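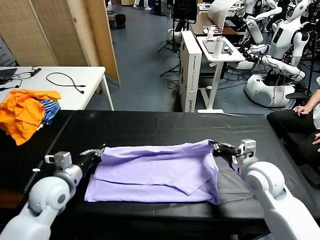 연보라 셔츠 접기 작업, 양팔 그리퍼로 윗단을 잡은 상태

티켓 제목: 접기 셀 오른팔 그리퍼가 옷깃 쪽을 놓침 / 윗단 장력 불균형
접수: 2019년 1월 16일
등록자: Daryna Onyshchenko
담당: Ihor Moroz
장비: Skalavdale 양팔 접기 셀
상태: 해결, 경과 관찰

[증상]
셔츠를 두 팔로 펴서 반 접기까지는 잘 갑니다. 그런데 다시 집어 윗단을 당기는 단계에서 오른쪽 그리퍼가 천을 흘립니다. 떨어뜨리지 않고 넘어가더라도 오른쪽이 처져서 접힌 모양이 비뚤어져요. 두꺼운 면 티셔츠에서는 한 번도 안 나왔고, 얇고 부드러운 옷에서만 나옵니다. 왼팔은 같은 옷에서 멀쩡합니다. 원인이 꽤 궁금해지는 증상이라 제가 먼저 재현 조건부터 잡아 보겠습니다!

[재현 조건]
- 얇은 셔츠, 반 접힌 상태에서 위쪽 모서리 파지
- 속도는 기본값 그대로
- 검은 매트 위에서 작업 (매트에 주름이 조금 있음)
- 12회 반복에 다섯 번 미끄러짐

[Ihor Moroz]
로그 잘 받았습니다. 오른쪽 그리퍼 닫힘 위치가 명령값보다 일찍 멈춥니다. 컨트롤러는 "잡았다"고 판단하는데 손가락 끝은 덜 닫혀 있는 거죠. 두꺼운 천은 그 틈을 천이 채워 주니까 티가 안 났던 것 같습니다. 우선 확인 부탁드려요.
1) 비상정지 누르고 오른쪽 손가락 패드 상태 확인
2) 천 없이 완전히 닫았을 때 위치값 읽기
3) 왼쪽도 똑같이 읽어서 비교

[Daryna Onyshchenko]
확인했습니다. 패드 안쪽에 보풀이 눌려서 얇은 막처럼 붙어 있어요. 손톱으로 긁으니 한 겹이 통째로 벗겨지더라고요 (이런 거 벗기는 거 저만 좋아하나요?). 닫힘 위치는 왼쪽이 0, 오른쪽이 10으로 나옵니다. 패드를 닦은 뒤에 다시 읽어도 오른쪽은 4까지만 내려갑니다.

[Ihor Moroz]
와, 차이가 확실하네요. 남은 4는 영점이 밀린 겁니다. 마지막 영점 작업 이후에 손가락을 교체한 적이 있나요?

[Leanne Mottram]
제가 교체했습니다. 지난주에 오른쪽만요. 나사 조이고 시험 동작까지 하고 영점은 건너뛰었네요. 정비 기록에 교체 내용은 있는데 영점 칸이 비어 있습니다. 제 실수예요, 다음부터는 같은 칸에 묶어서 적겠습니다.

[Ihor Moroz]
기록이 남아 있어서 금방 찾았습니다, 감사해요! 순서대로 진행해 주세요.
- 패드를 보풀 안 나는 천과 알코올로 닦고 완전히 말리기
- 오른쪽 그리퍼만 서비스 모드로 전환
- 천 없이 닫은 상태에서 영점 저장
- 전원 껐다 켠 뒤 양쪽 값 비교
- 얇은 옷 프로파일에서 당김 거리를 한 단계 줄이기

마지막 항목은 장력 때문입니다. 지금 값은 면 티셔츠에 맞춘 거라 얇은 셔츠에는 좀 셉니다. 그리고 매트를 한 번 팽팽하게 당겨 주세요. 주름이 높으면 손가락이 천 밑으로 들어갈 때 매트를 같이 물 수 있습니다.

[Daryna Onyshchenko]
전부 적용했습니다. 재시작 후에도 양쪽 다 0입니다. 같은 셔츠로 다시 12회 돌렸는데 미끄러짐이 한 번도 없었어요! 처짐은 아직 조금 보이지만 접힌 가장자리가 훨씬 반듯합니다. 당김 거리 하나 바꿨다고 이렇게 달라지다니 보는 재미가 있네요. 줄무늬 옷은 아직 안 돌려 봤습니다. 신축성이 달라서 따로 기록하려고요.

[Marthinus Van Wyk]
Vasum 쪽 셀도 같은 그리퍼를 쓰니 거기도 닫힘 위치를 읽어 보겠습니다. 패드 청소 주기는 현재 2,000사이클로 되어 있는데, 얇은 옷이 많은 주에는 1,000사이클로 줄이는 게 어떨까요?

[Ihor Moroz]
찬성입니다. 점검표에 반영했고, 손가락 교체 항목 바로 밑에 영점 저장을 필수로 넣었습니다. 줄무늬 옷 결과가 나오면 이 티켓에 이어서 올려 주세요. 그때까지 관찰 상태로 열어 둡니다.

[변경 내역]
오른쪽 그리퍼 영점 재설정
얇은 옷 프로파일 당김 거리 한 단계 감소
패드 청소 주기 조정
예비 패드 한 쌍 주문 요청 (Leanne Mottram)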